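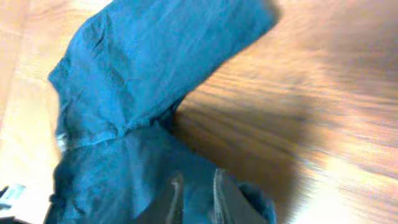
Figure 1. Wrist view, blue cloth, both fingers in view. Fabric edges are soft at this range; compare with the contrast between cloth and wood.

Unit 6. Perception and Control for Two-Arm Cloth Handling
Course notes, Jad Tannous
Revised 30 August 2022

6.1 What the software has to decide

A rigid part has a pose with six numbers. A shirt does not. For the purposes of this unit, the state of a garment is whatever the policy needs in order to choose the next pair of grasp points, and no more. We do not reconstruct the full surface. Students who took the March section will remember the mesh-fitting exercise; it has been dropped, and the handout for it should be discarded.

The pipeline has four stages:

1. Segment cloth from table in the overhead view.
2. Propose grasp points on the cloth boundary and on raised folds.
3. Assign one point to each arm and plan both paths.
4. Close on the cloth using the wrist views, then check the grasp.

Stages 1 to 3 run once per action. Stage 4 runs in a loop until the gripper closes or the attempt times out. Keep these rates separate in your code. Most of the submissions that stalled last term had the segmenter sitting inside the servo loop.

6.2 Segmentation

The color difference between blue cloth and brown wood is large, and a threshold on hue will get you most of the mask. It fails in two places. Glare on the tabletop has almost no saturation, so hue there is noise. Shadow beside the cloth lowers the value channel and pulls dark folds and dark wood toward each other. In Figure 1 both conditions occur on the same side of the garment: a brown shadow lies against the lower section, and a washed-out patch sits farther out in the corner.

Use the Vitetti mask node supplied with the course image. It combines the hue test with a small learned model trained on 3301 labeled frames. Its output is a probability map, and the threshold is yours to set. Lower thresholds pull shadow into the mask. Higher thresholds eat into the boundary, where the grasp points are, so err low and clean up afterward with the grain test: wood grain stays visible inside a cast shadow and is absent on cloth.

Do not rely on prints, labels or stitching as landmarks. At wrist range they blur out.

6.3 Grasp proposals

Proposals come in two types.

Edge grasps. One finger on each side of the cloth boundary, approach direction normal to the boundary. Preferred for spreading and for the first action on a bunched garment.

Fold grasps. Both fingers over cloth, straddling a ridge. Used when the boundary is tucked under or when the reachable boundary is too close to the other arm.

Score each proposal on local mask confidence, ridge height and clearance from the other arm's swept volume. The default weights are in the Drenonik configuration file under cloth/proposals. Leave the clearance weight alone until you have finished Exercise 2.

A notch where two sections of a garment meet scores high as an edge and is usually a poor choice. Several layers converge there, and a pinch takes an unknown number of them. The proposal node applies a penalty wherever boundary curvature is sharply concave. Check that the penalty is active before you log any trials.

6.4 Assigning points to arms

Given a list of proposals, choose the pair with the greatest separation along the cloth, subject to reach. Then assign left to left and right to right in the table frame. Crossed assignments are rejected outright -- the planner can sometimes find a path, but the cables make it a bad idea. 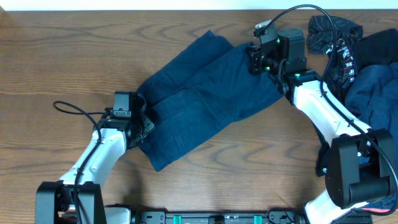 Figure 2. Two-arm grasp on a dark navy garment. Left gripper at the lower-left edge, right gripper at the upper-right end.

The pair in Figure 2 lies along the long diagonal of the garment. Points to take from it:

Occlusion. Each gripper hides the cloth it is holding from the overhead camera. The mask near a closed gripper should be held at its last good value and flagged as stale. Do not let the segmenter shrink the garment every time an arm passes over it.

Distractors. The pile at the right includes a crumpled navy garment close in color to the one being handled. A hue threshold returns both. Use connected components, keep the component that contains the active grasp points, and treat the rest of the cloth as an obstacle. Where an arm segment crosses between target and pile, the components may merge or split from one frame to the next. Track the component by overlap with the previous mask; area is not a stable key.

Cables. The cable from the right gripper arcs well outside the volume of the links. The Skunex collision model represents links only. Add a padded capsule for each cable arc, attached to the wrist, and accept that it will be conservative.

6.5 Closing with the wrist views

When the fingertips are within the handoff distance, control passes to the wrist camera. The fingers are fixed in this view, so their pixels can be masked once with a static template. What remains between them is the servo region.

The error signal is the horizontal offset between the center of the servo region and the target ridge or edge. Depth is not servoed. It comes from table height plus a fixed offset, which you measure during calibration and store per arm. If the two arms share an offset file, find out who did that and undo it.

Grasp check, after closing:

- finger gap is above the empty-close value
- cloth fraction in the servo region has not dropped to zero
- motor current is below the stall limit

All three must hold before the lift command is issued. With both arms active, the lift waits for both checks. A single failed check opens both grippers and returns to stage 2. Do not retry on one side while the other holds; the cloth has moved and the stored proposals are no longer valid.

6.6 Logging

Write one record per action: chosen pair, scores, mask confidence, check results, outcome. The Awwad log viewer expects timestamps from the controller clock, and it will load files stamped with the host clock without complaint and show them misaligned. The reference set for the exercises contains 267 actions in this format.

Exercises

Exercise 1. Using the reference set, plot mask threshold against the fraction of edge grasps that pass the check. Report separate curves for the left and right arms.

Exercise 2. Set the clearance weight to zero and replay the assignment stage. List the actions in which the chosen pair changes, and state for each whether the planner still returns a path.

Exercise 3. Implement component tracking by overlap. Test it on the sequences where the target and the pile are close in color. Submit the code and the failure frames only.

Reading for Unit 7: the regrasp section of the planner notes, up to the part on timeouts.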